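Packing light, or trying to

1 October 2024

Quick one tonight because the washing machine has 20 minutes left and then I'm going to bed.

So I've been going on about doing the walk again. The one from July, only longer this time and on my own for the first half. Kristof says I'm mad to go in autumn. Kristof also said that about July, and his reason then was the heat, so.

Main thing I learned last time: I carry far too much. Always have. Jeans. Why did I take jeans. They got rained on the first afternoon and stayed damp until the train home, and I lugged them up every single hill in a carrier bag so they wouldn't soak everything else. Two books as well, one of them hardback. Read eleven pages. Also a full size bottle of shampoo that opened itself somewhere before the first hostel and went all through my socks. They smelled lovely. They foamed a bit when it rained.

Sevim, meanwhile, had a toothbrush, a spare shirt and a bag of almonds. Slightly exaggerating but not much. She was at the top of everything before me, sitting on a wall, looking rested. I did ask her for her list and she said she hasn't got one, she just puts things on the bed and then takes half of them away again. Tried this on Sunday evening. Took half away. Put most of it back.

Anyway. Rules for this time, mostly so I can be told off in the comments later:

No jeans. No hardbacks. One paperback, and if I finish it I swap it at the hostel, they've all got a shelf with the same four thrillers and something in Dutch about cheese.

3 pairs of socks, proper ones. Wash one, wear one, one dry in reserve. Ileana swears by two but Ileana has feet made of leather.

Shampoo bar. Bought one. It's fine. Bit waxy, makes my hair feel like someone else's.

Food is where I always come unstuck. I get frightened of being hungry and buy for a week, then walk past three bakeries before lunch. Last time I carried a whole jar of De Smet pickles for two days. Glass jar! Never even opened it until the last night, and Josefien ate nearly all of them standing up at the sink. So, rule: food for today and a bit of tomorrow morning. That's all. There are shops. People live there.

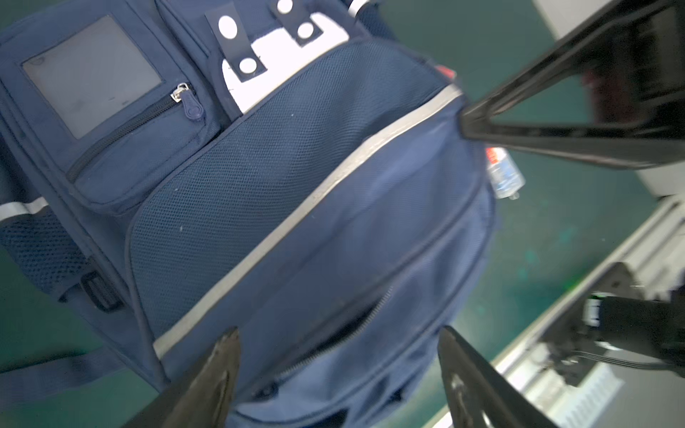

The navy backpack. White dots on the straps.

Weather stuff next. I do think autumn will be nicer for walking, less sweat, fewer wasps, hostels half empty so you might get the bunk by the window. Downside is the light goes early. I'm slow, I stop for coffee, I stop to look at cows, and in July that didn't matter a bit. Now it does. So I need to set off by eight, which for me means getting up at half six, wich for me means grumpiness. Head torch going in regardless. Iman is lending me hers and wants it back with working batteries this time. Fair.

Waterproofs: still not sorted. My old jacket lets it in at the shoulders. I sprayed it with the stuff you're meant to spray it with and stood in the shower wearing it like an idiot, and it held for maybe a minute and then there was the cold trickle down the neck. Could buy a new one. Could buy a poncho. Ponchos are cheap and make everybody look like a collapsed tent, but Sevim says they go over everything and you don't boil inside. Thinking about it. If anyone's walked in one in actual wind please say.

Money. Trying to keep it sensible. The hostel at Walberg has gone up since the summer, breakfast is extra now, and I'm not paying for a boiled egg and two slices of ham when there's a bakery down the road. Might do one night at Stendero if they've got room. I rang and got a very nice man who said to ring again. So I'll ring agian.

Rinus stays with Kristof while I'm gone. He's getting old for long days and he hates trains, lies in the aisle and sighs at people. Kristof spoils him rotten. He came home after last time expecting toast.

Oh and blisters. Tape BEFORE, not after. I know this. Everyone knows this. I still walk until it hurts and then sit on a kerb being sorry for myself with one shoe off. Tape is now in the outside pocket of my jacket so I have no excuse whatsoever.

Still undecided: flask or no flask. Heavy, but tea. Leaning towards tea.

Right, machine's beeping. Will write properly once I've got the dates fixed and spoken to the Stendero man.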